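Tisthorpe TH-2 Hand-Held Gripper Pair
Demonstration capture for manipulation learning

Overview

The TH-2 is a matched pair of hand-held grippers used to record manipulation examples without a robot on site. An operator holds one gripper in each hand and carries out the task directly. Finger opening and the position of each hand are logged together and can be replayed against a two-arm robot model during training.

Each gripper has two curved white fingers. A printed marker cube is mounted on the body and gives the tracking software a reference for position and orientation. The right unit is fitted with a wrist strap.

Typical use

The pair is intended for table-height work with everyday objects: lifting a handset, moving cups between trays, opening lids, sorting small parts. Tasks where one hand steadies an object and the other moves it are supported, as are tasks where one gripper stays idle. Idle time is kept in the recording by default and can be trimmed on export.
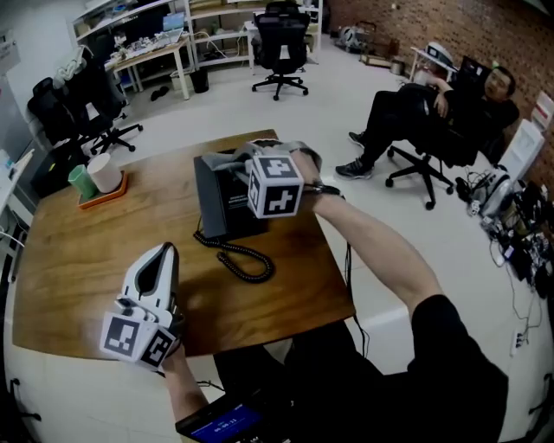
TH-2 pair in a desk telephone task. Right gripper closed on the handset, left gripper held upright with fingers open.

Marker visibility is the main limit on data quality. Keep at least one face of each cube in view of the head camera. Dropouts shorter than 200 ms are filled by interpolation; longer gaps are flagged in the session log and left as they are. Matte black sleeves are recommended — pale or patterned cuffs near the cube can produce false corners.

Specifications

Grippers per set: 2
Mass, each: 700 g
Cable length, each: 2000 mm
Tracking: printed fiducial cube, one per gripper
Log format: Stunholm session file, version 3 or later
Part number, full set: 2577

Supplied with the set

Left and right grippers
Two marker cubes, factory aligned
Two data cables
One wrist strap
Calibration card

The head camera and recording computer are sold separately.

Calibration

Run the calibration routine after any cube is removed or knocked. The routine takes some 200 frames and writes a new offset file to the session folder. Recordings made with an older offset file can be reprocessed if the raw video has been kept.

Ordering

Replacement fingers are sold in pairs. Orders for the current batch ship in March from the Niltusstead warehouse.

Page revised January 5, 2026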